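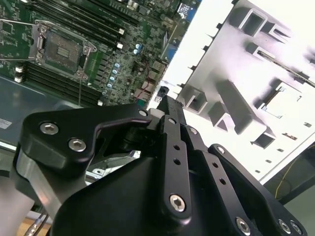

The Robot That Would Not Guess

By Beverley Fairclough
30/03/2020

A server motherboard was never meant to be looked at by a machine, and it takes its revenge in reflections. The socket shines. The sheet metal next to it shines more. The memory slots are long black stripes that all resemble one another, and a stray wire can lie across the lot without asking anyone's permission.

Murneo, a small firm in Sarıgül, writes software that is supposed to cope with this. The product is called Kika, and its job is to tell a robot arm where its fingers are, where the board is, and whether bringing the two together would be wise. Kika mostly thinks it would not.

"The early versions were very brave," says Selim Oral, who wrote most of the planner. "We had to fix that."

The brave versions matched what the wrist camera saw against a stored model of the board and moved on the best match. One memory slot over is an excellent match. It is also the wrong slot, and the arm would set off toward it with the confidence of a man carrying a ladder through a china shop.

So Oral's team made the software keep its doubts. Kika now holds up to 100 possible positions for the board at once, and the planner has to find a path that is safe for all of them. If it can't, the arm shifts the camera 2 millimeters and looks again. Bright metal gets its own treatment: washed-out pixels are marked as unknown, and unknown space is treated as solid. Much of the world, to Kika, is a brick.

The cost is time. I watched the arm hover over a board for long enough to finish a coffee and reconsider the pastry. The log, kept in a viewer called Paleteo, had reached line 3847, and a good many of those lines said "replan."

Oral scrolled through them fondly. He wants to cut the looking in half by the next release, mainly by teaching the planner which doubts matter. The wires are still an open ticket, number 1030, and he asked me not to bring it up at lunch.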